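Hallari cell: setup and upkeep notes

Last edited February 8, 2018

Covers the memory station of the Hallari cell at Flonport. Arm programs live in the Tremulitz repository and are not described in this file.

Layout

The tower goes on its side on the slatted table, side panel off. The gray fixture stands to the left of it and carries the drive in its caddy, the CPU and the expansion card. The bin stays at the right edge of the table.

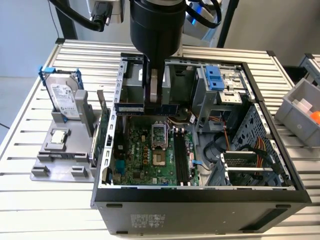

Push the tower against the stops before loading the fixture. If the case has shifted by more than 2 mm, rerun the corner touch-off. Do not correct the offset by hand in the program; the next touch-off overwrites it.

Teaching the memory approach

1. Load the fixture and check that the CPU lies flat in its recess.
2. Set gripper force to 18 N. Higher values bow the module.
3. Jog to the hover point over the case with the module held level, and save it as mem_hover.
4. Tilt the wrist toward the slots and save mem_tilt. Watch the wrist cable while doing this.
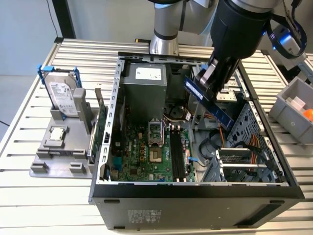 5. Run both points at low speed, then save the file under the Ifans profile.

Keep the power wires clear of the slots. A loose bundle trips the force limit and the arm retracts to mem_hover.

Upkeep

Wipe the finger pads at the start of each shift. Replace them after 300 picks or when the module slips during the tilt. The current pads went on at pick 87 of the counter, so subtract that when reading the log.

Check the cables on the arm for wear at the same time, with the arm stopped and a module in the gripper if one is at hand.
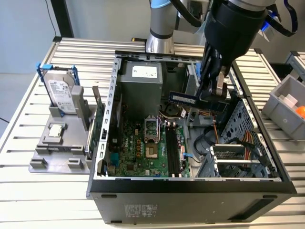 Memory module held level over the open tower, fixture loaded at left.

Known problems

- Touch-off fails on cases with a bent rim. Swap the case.
- Gripper reports "closed" with no module after a power cut. Home it twice.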